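ok quick one, coffee's getting cold. Finally clearing the craft table after putting it off since forever. Pens gone, glue gone, the pile of Arnex catalogs gone (70 pages each, why did I keep them). Then the big sheet of white paper went down flat so I can sort on something clean.
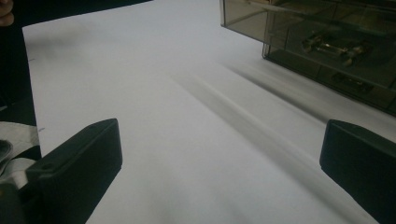

Lultwood, March

Smoky brown plastic box stays out, I like being able to see thru it. Everything else has to earn its spot. Ribbon goes in the hall closet. Good scissors in the drawer, not the kitchen!! Still need to find a home for the Zullitz paper trimmer, its too long for every shelf I own.

Might cut the sheet down for gift wrap when I'm done sorting. Or leave it till it gets gross. More tonight if I get the buttons done.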